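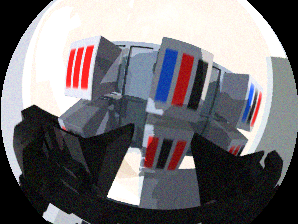 Who can apply to box on our club evening in June?
Any amateur boxer with a valid license and a current medical card, from 48 kg up to heavyweight, with at least one bout already in the record book.

Boxing Club Asau is looking for boxers, corner people and ring helpers for its open club evening. We have organized this evening for several years in the sports hall in Asau, and this time we want to have more women's bouts and more bouts for boxers who are still at the beginning. Last year we had to close the card with several good matches missing, only for the reason that the coaches wrote to us too late. Please do not wait until the last days of May.

What we offer to boxers

The bouts are 3 rounds. For novices the rounds are shorter, and the exact time is agreed with both coaches before the weigh-in. We make the matches by weight, age and number of bouts, and we do not change an opponent without a telephone call to the coach. If your opponent withdraws and we cannot find a fair replacement, you do not box, but your travel costs are paid in the same way.

Travel is paid for the boxer and one coach, by train in second class or by car with a fixed amount per kilometer. For clubs that come from farther away than Bravport we have beds in the guest house behind the hall. The rooms are simple, with shared bathrooms, and breakfast is included. There is warm food after the weigh-in for everybody who is on the card - please tell us about allergies in your first message and not in the kitchen.

The hall has 432 seats and was sold out the last two times. The public in Asau is loud but correct, also with guests.

What we need from boxers

Please send us your full name, year of birth, weight, stance, club and complete record, including the lost bouts. We compare the record with the book at the weigh-in. If there are bouts in the book that were not in your message, the match can be canceled by the other coach, and we will not discuss this with you. It happened once and it was unpleasant for all.

You bring your own mouthguard, groin or chest protector, boots and bandages. Gloves and head guards are given out by us in red and blue. If you have your own head guard and you prefer it, show it to the supervisor at the weigh-in, and she will decide.

Weigh-in and medical check are from 1 p.m. The first bout starts at 7 p.m. Boxers under 18 need a form signed by a parent, which you receive from us together with the confirmation.

Corner people and ring helpers

We also look for people who do not box. We need two experienced seconds for boxers who travel alone, one timekeeper, one person for the glove table and several people for building up the ring in the morning and taking it down at night. For the seconds a license is necessary. For the timekeeper we want somebody who did this work already at a club evening. For all other tasks we explain everything on the spot, and you should only be able to lift and to be punctual.

The ring comes on a truck from Kunent, and we start to unload at 8 a.m. The building up takes the whole morning when there are enough hands. Helpers receive free entrance, food, and a small payment of 7 euros per hour for the work on the ring. The seconds and the timekeeper have a fixed fee, which we tell you by e-mail.

Our regular announcer moved to Ban in the winter, so this place is open too. You should speak clearly, be able to pronounce a foreign name after hearing it once, and leave the jokes at home. A short recording of your voice is enough as an application.

How to apply

Boxers and coaches write to Waltraud Thaler, who makes the matches. Helpers, seconds and announcers write to Ottilie Gasser. Both can be reached through the contact form of the club, please choose the right name in the list. You get an answer also when we have no place for you, but it can take some days in the busy time.

Matches are published on the club page when both sides have confirmed in writing. Until then please do not print them on your own posters.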